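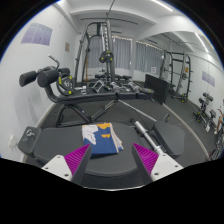

Last edited by tamsel_k: January 7, 2018

Hand-guided cloth folding, gym set - first results and a question about the grip

tamsel_k
Well, I finally got through a whole set of folding demos away from my kitchen table and I'm really chuffed! I did them all by hand with the Clirketti two-finger tool, no remote control at all. You hold it, you do the job the way you'd like the arm to do it, you put it down and start again. 144 runs, 21 of which I've thrown out because I fumbled the second fold.

The one at the top has the blue cloth with the yellow patches on the weight bench, folded and between the fingers. I love how the pale layers show along the folded edge, it gives you something to aim at.

My question is about how wide to open the fingers before going in. I've been opening them as far as they'll go every time. Is that daft?

pellow9
Lovely stuff. Not daft, but I'd vary it. If every demo starts fully open, the arm will learn to start fully open, and then one day it's next to a mug and over goes the mug. I'd do a third of them half closed.

brackenjar
I'd say the opposite, sorry! Keep the opening the same until the fold itself is working, then mix it up. I changed three things at once in April and had no idea which one had broken it.

pellow9
That's fair for a first go, but 144 runs isn't a first go any more.

oddspool
Can I put in a word for remote control? I drive my arm from a Doson hand controller and the big plus is that the arm can't be shown anything it can't reach. With a tool in your hand you lean, you twist your wrist, you step round the bench, and half of that is no use to an arm bolted to a table.

tamsel_k
I do worry about that. I tried remote for a fortnight though and I was so slow - 14 folds in an afternoon and my shoulders up round my ears. By hand I forget I'm holding anything. I've been keeping my feet still, which helps with the reach.

oddspool
Feet still is a good rule. You could play a few back on the arm before you record more, just to see which ones it refuses.

brackenjar
Seconded. Also, what are the magenta pads like on cloth? Mine are smooth and I keep picking up one layer when I want two.

tamsel_k
The ridges are great! I had smooth ones before and these grip far better for me. The trick is coming in low and flat, then closing slowly. If I snatch at it I get the top layer and nothing else.

pellow9
Do you find the dark bench gives you any bother? I always fold on something pale.

tamsel_k
The other way round, if anything. Blue with yellow and that big white print on black padding is dead easy to pick out. A black towel would be a different story and I haven't tried one yet.

brackenjar
Please do, I've got a black one here that beats me every time. I'll put up my Cormier notes on layer picking tonight, they're messy but the bit on closing speed might help.

tamsel_k
Yes please! I'm going to play back 21 of the good ones on the arm first, then do another batch with the fingers half closed. pellow9, you've talked me round.

brackenjar
Traitor :)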